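From: Stelios Papadakis
To: lodge-and-club list
Subject: Re: Merging the benevolent fund into the Trustville scheme
November

Derek Nuttall wrote:

> Brothers and sisters, I went to the presentation at the Tsolakis
> Hall and came away impressed. The idea is that our benevolent fund
> goes into the pooled Trustville scheme along with the funds of the
> other societies in the district. Applications would be handled
> through Notent, so that a widow or a member out of work fills in one
> form and gets an answer within 3 weeks. We would keep our name on the
> grants and lose the paperwork. Annual cost to us is $245. I would
> like to bring it to a vote before the new year and I hope we can go
> in with one voice.
>
> Derek

Derek,

Thanks for going, and for writing it up when the rest of us stayed home. I read your message twice and then I read the packet, and I'm not there yet. I doubt I will be by the new year.

Start with the three weeks. We don't take three weeks now. When Paraschiva's furnace quit last winter she called Beat at dinner time and had a check the next morning. She didn't fill in a form. You can say that's sloppy, and the auditor has said so, but I'd like to hear what problem we have that a slower answer fixes.

Then the "keep our name on the grants" part. Page 4 of the packet says the participating society "may be acknowledged." May be. I've sat through enough of these to know what "may" turns into once somebody else is printing the letters. I asked the same thing when the hall insurance was pooled and was told not to worry, and our name is on nothing.

The $245 I can live with. What I can't find is what happens to the principal if we want out. There's a paragraph on leaving that sends you to a schedule, and the schedule isn't in my copy. If it's in yours, please send it to the list. If it isn't in anyone's, that's a question for the presenters before it's a question for us.

I looked through the page they have up for the hall as well, hoping the schedule was there. 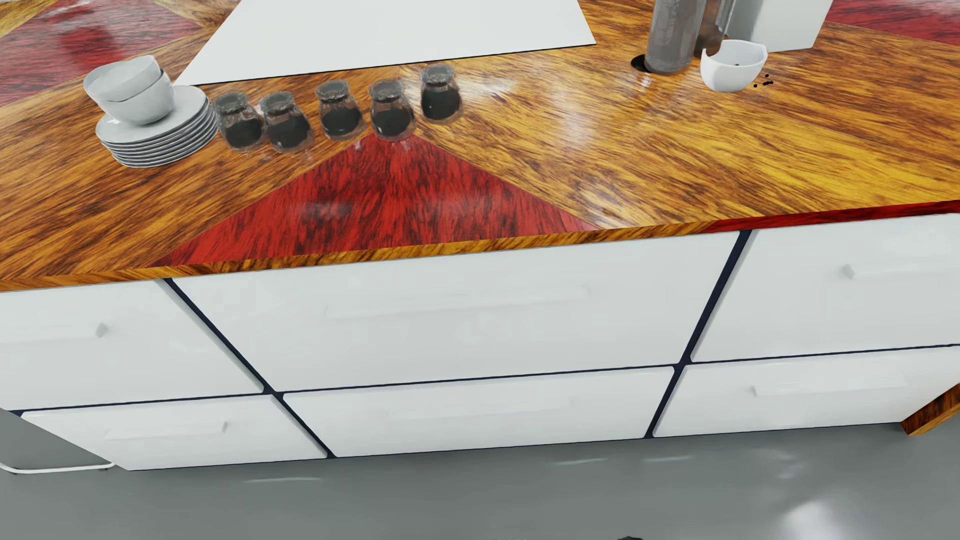
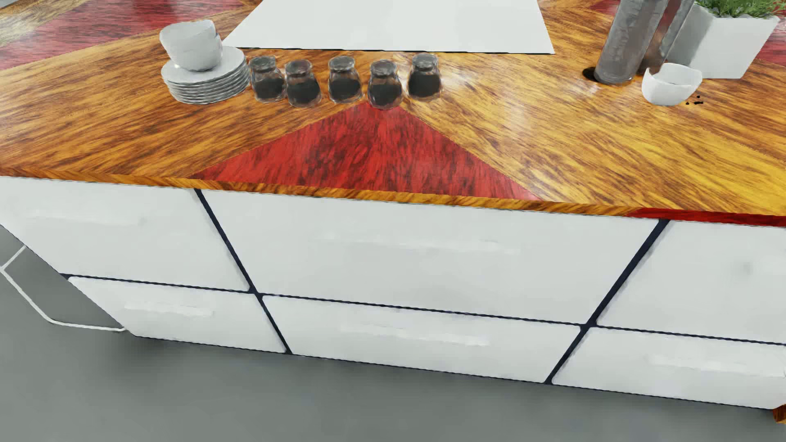 Kitchen island, patterned wood top
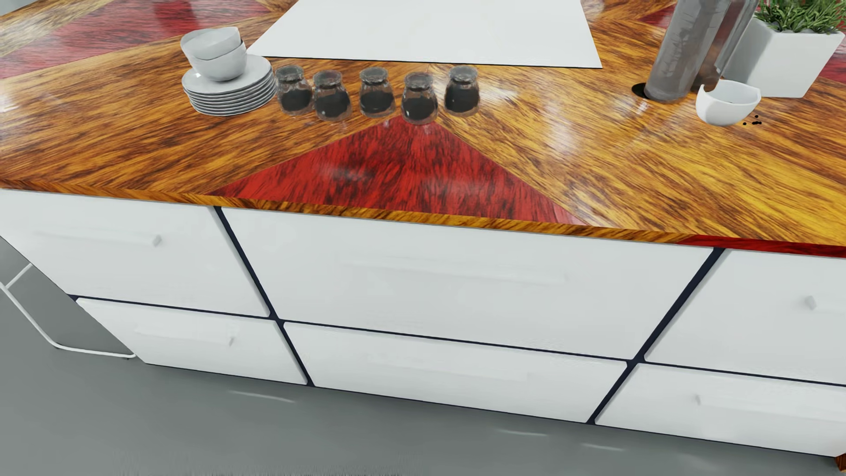

No schedule, no accounts, and no list of the societies that have already signed. Ifigeneia tells me she was given a number at the door, 40 societies, and that the man at the table said 70 when she asked again on the way out. Maybe one is members and the other is inquiries. I'd like it in writing either way.

I also don't like the matching offer. Zotix is supposed to put in a dollar for each of ours in the first year. Fine, but a match for one year is a reason to sign this year, and I notice that's exactly what we're being asked to do. Has anybody seen what year two looks like? Who decides between a claim from our people and a claim from a society across the county if both come in the same week? The packet says "a panel." It doesn't say who picks the panel or whether we get a seat.

I know what you'll say about the paperwork, and you have a point. Beat has been doing it at his own dining table for years and he has told me he'd like to stop. That's a fair reason to find him some help. Two people with a shared spreadsheet and a locked cabinet could do it, and I'd be one of them if that's what it takes. Handing over money that was given by members, some of them dead now, for the relief of members is a much bigger step than getting Beat his evenings back.

So before any vote I'd want:

the missing schedule
last year's accounts for the pooled fund, the full set and not the summary
the names of the societies in it, so we can call a couple and ask how it's going
a straight answer on who sits on the panel

If all of that comes back clean I'll say so on this list and I'll vote with you. I've been wrong before, as Ifigeneia will be glad to confirm. But I won't vote on a brochure, and I'd ask the rest of you not to either.

One more thing. The bylaws say the fund can't be moved without notice to every member by mail. Email doesn't count, I checked. About a dozen of our older members aren't on this list at all, and they are the ones most likely to need the fund.

Stelios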